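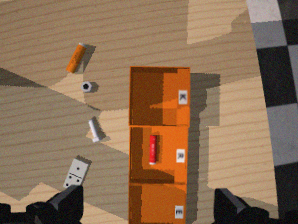
Orange bin, wooden tabletop.

21 January 2018

Day 3 of the no-sugar business and I remain unconvinced. Desmond Mercado swears by it. He lent me the Kamell book, which promises clear skin, deep sleep and "a quiet mind" inside 28 days, and which has a chapter on fruit that contradicts the chapter before it. I looked for the studies. There is one, with a footnote leading to the author's own newsletter.

Slept badly again. Headache from ten until lunch, which the book says is toxins leaving. What toxins? It never names one. I'd guess it was the missing coffee cake.

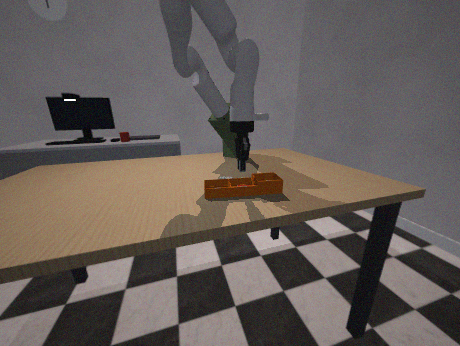

Wendell Abernathy called after dinner and wanted to know if I'd lost any weight. I told him the scale said the same as Friday. He did this same diet in November and claims he saved up to 700 calories a day, though he was also walking to work that month with his car in the shop, so who knows what did it.

Read the label on the pasta sauce tonight. Sugar is the second ingredient. Ate it anyway, over rice, and wrote it down as tomatoes.

I'll give it until the end of the week. Desmond wants his book back by then in any case. Need to buy eggs and call the dentist.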